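# Visit Report: Open Day at the Jollenik Robotics Workshop

2019-08-02

I should say at the start that I signed up for this visit mostly to get the field credit, and that I came home with eleven pages of notes and a sore neck from leaning over things. Our course asks each of us to write up one visit to a place where automation is being built or used, and I picked the open day at Jollenik because it was close enough to reach by bus and the program promised that we could stand near the arms instead of watching from behind a window (it kept that promise!).

## Getting there and what was on

The project being shown is called Pascu. It is a long-running effort to teach robot arms to handle ordinary household and classroom things, and the people behind it had a very friendly way of talking about it, as if they were introducing a slightly slow but well-meaning cousin. We were given a sheet with the main figures. At the time of the open day they had collected 2282 practice runs, of which 666 had been done with the newer control software, called Haltach, and they hoped to add another 1000 before the end of September.

I was glad to have those figures on paper, as I am hopeless at writing down numbers while somebody is talking.

## The demonstration

What struck me first was how patient the whole business is. I had pictured something like the car factory films we saw in our first semester, with big orange arms swinging around at a frightening speed. The work here goes at the pace of a person threading a needle. Somebody sets up a task, the arm tries it, everyone looks at what happened, and then they set it up again. After a while I stopped waiting for something dramatic and began to enjoy the small differences between one try and the next.

I asked why they don't just program the exact path, and the answer was that in a real room things never sit in quite the same place twice. That sounds obvious, but it changed how I thought about the problem. It also explained why they care so much about the view from the wrist. A camera up at head height is good for finding your way around a room, but when the fingers get close to something, the arm itself tends to block the view, and a small camera down by the hand can help with that last stretch.

We also had a good long talk about cables. Our own class project, the little sorting arm we named Cavora, has given us no end of trouble with a wire that catches on the elbow joint, and I had assumed this was a beginner's problem. The people at the demonstration laughed and said they think about cables nearly every day. Too much slack and the loop snags, too little and the connector takes the strain when the joint turns.

Views from the wrist camera, then one of the room:

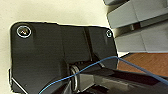
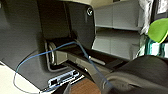
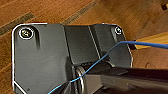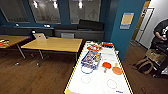 ## What I am taking back to Cavora

First, I want us to redo our wiring with the arm moved slowly through its whole range, checking the slack at each end. Up to now we have only ever looked at it in the resting position, which I am a bit embarrassed to write down.

I would also like us to keep a proper log of our attempts, including the bad ones. At Jollenik a failed run is written up just as carefully as a good one, and I was told that they go back to the failures more often. Our log at present is a page and a half, and most of it is about the battery.

One thing I did not get a clear answer to was how they decide that a task has been practiced enough. I asked two different people and got two different replies, one to do with the success rate over a set of trials and one that came down to experience. I have sent the question in through the contact address on the sheet and will add the reply to the appendix if it comes before the deadline.

The bus fare both ways came out of my own pocket, and I have attached the tickets to the printed copy for the refund.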